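Blog > Workbench > Software

Filed under: perception, grumbling

The plate segmenter broke again on Saturday, which is how I came to spend the afternoon reading depth maps of crockery. Ostov is my perception stack, named in a hurry and now too deep in the import paths to rename. It takes wrist views and gives Mitumard, the planner, a mask and a rim pose. Mitumard believes every word of it. I have asked it to be more suspicious, mostly by way of a covariance term it ignores.

Glazed plates are the worst customers. A highlight slides across the glaze as the wrist turns, the depth goes to holes, and the mask splits in two along a line that doesn't exist. Scalloped rims add their own fun, as my rim fitter was written by someone (me) who assumed plates are round. 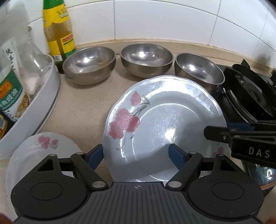

Why not just fill the holes in the depth map?
Filling works on flat patches, but near a rim it smears the plate into whatever is behind it, and the planner then closes on a surface that isn't there. Ostov now drops those pixels and fits the rim from the edges it trusts.

I replayed 765 episodes through the new fitter overnight. The old one lost the rim in 90 of them, the new one in 5 – and three of those five have the pose upside down, so I'm not popping any corks. Runtime is up to about 900 milliseconds per view. Kong, the desktop under my desk, can live with that. The little onboard computer can't, and says so by dropping messages without logging any of them.

Next job is the ripple term, currently a constant I typed in at 2 a.m. and called WAVY. After that I want Wetisen, the replay viewer, to draw the rejected pixels in some color other than the same gray as the accepted ones. I picked that gray too.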